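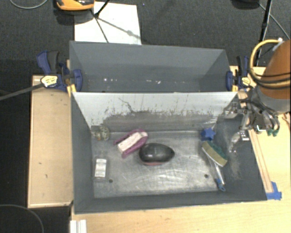 ## Slide 1 – the bin itself

Hello everyone, thanks for coming back after lunch! I'm talking about sorting bits and bobs, and I promise it's more fun than it sounds.

- Start with the grey bin. Two sections, with a slanted divider between them. Back one's empty, front one's got six things in it.
- Point at the scratches on the floor of the front half – bins get scuffed, and I wouldn't swap one for that.
- Ask the room: which would you pick up first? (At Cumimthorpe in June nearly everyone shouted for the shiny black egg-shaped one.)
- Mention the clear bottle by the left wall. Label too faint to read, so where does it go? Let them argue for a minute.

## Slide 2 – what we do at Nondstead

- 351 odds and ends in the store cupboard, 71 of them without a home. I still haven't found a place for the bag of curtain hooks.
- My rule is one section for "keep", one for "ask somebody".
- Skip the Wumix shelving story if we're running over.

Handouts are by the door – take two if you like, I printed far too many!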